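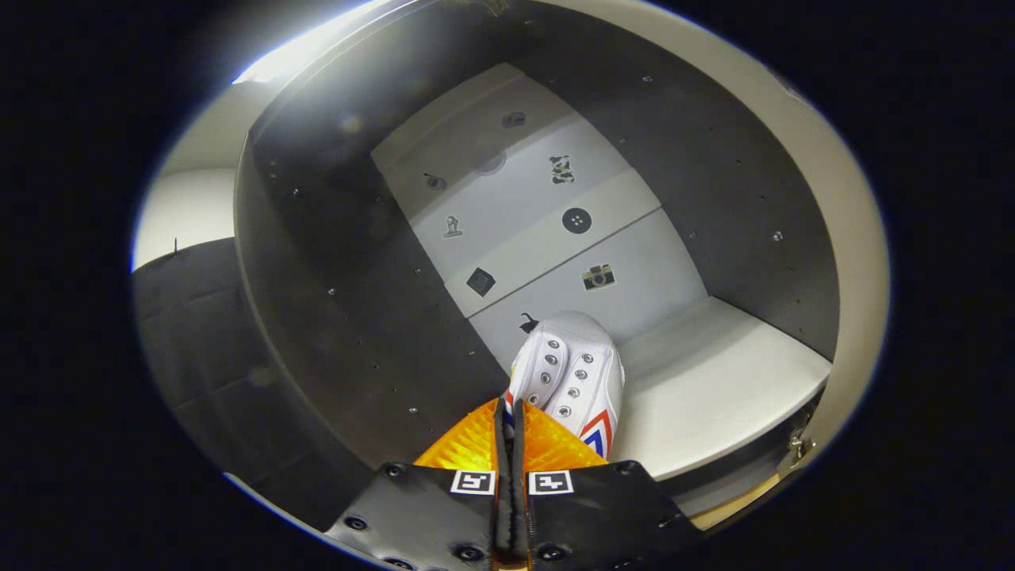
Canvas shoe at the heel, orange pads either side, both finger tags in view.

10/06/2019

Back on the Prukeo pose pipeline after a week away from it. Plan for the day was the tag detector, then the gripper width estimate, then the time offset if anything was left of the afternoon. I got through the first and most of the second.

Started by re-running the detector over the shoe recordings with the settings I left in place at Eltcombe. Output was worse than I remembered. The finger tags are found in nearly every frame when the fingers are open, then one of the pair drops out as they close. It is mostly the left. The lens bends the lower part of the view quite hard and the detector was being run on the raw fisheye image. The square fit fails when the sides bow past its tolerance, and the candidate is thrown away before the code is even read. I had loosened that tolerance once before and got false tags on patterned surfaces, so I left it alone this time.

Changed the order instead. Crop a fixed region over the two fingers, undistort only that crop, detect, then map the corners back. The fingers hardly move in the camera's view, so the region can be fixed per tool and stored with the calibration. Both tags were then found in every frame of the test clip, all 1,388 of them. Run time went down as well, as the crop is small.

Width estimate next. It takes the distance between the two tag centres and scales it by the nominal depth. With the detector fixed the curve is smooth, but there is a step when the fingers touch the shoe. Spent too long looking for a bug in the filter. The pads are soft and the tags are on the fingers, so the fingers go on closing after first contact while the pads give. The number is the finger gap and it is correct as the finger gap. It should not be called object width anywhere. Renamed the field, and broke two scripts doing so. Fixed one.

The map side is still poor. The stickers on the grey panel help, and the tracker now has something to hold on to when the tool is low over the shoe. Before they went on, it had plain grey and a few faint seams, and it lost the pose as soon as the shoe filled the middle of the view. The curved wall gives next to nothing apart from its screw holes. The bright light on the top rim is a separate problem. Features near it come and go with the exposure and the tracker treats them as good ones. Masked everything above a set brightness, grown by 6 pixels. Drift over the test clip fell, though I have only one clip to say it on, so not writing a figure down yet.

Also masked the fingers. I had assumed this was already done. The mask file was there and loaded, but it was made for the old image size and then silently cropped to fit, so it covered the wrong part of the image. Features on the finger plates and screw heads were being fed to the tracker as if they belonged to the world. They are fixed to the camera, so they pull every motion estimate towards zero. Added a size check that stops the run. Should go back over the Skerkham sessions, which used the same mask.

Planner: did not touch it, except to note that the approach still aims for the centre of the bounding box. On a shoe that puts the fingers over the laces. The hand-held recordings go for the heel and the planner should have a way to be told that. Maeng's grasp format has a field for it which our loader ignores.

Six clips failed the time check out of 70. All six have a gap in the motion sensor log near the start. Could trim them to the first clean second, but the tag search at the start needs that part. Left them out for now.

To do tomorrow:
Second broken script (the plotting one).
Rebuild masks at the current size and re-run Skerkham.
Measure the time offset properly, with a sharp shake at the start and end of a clip.
Fix the loader so it reads the grasp field.
Put the crop region in the calibration file. It is typed into the code at present.

Left the full re-run going at ten to seven.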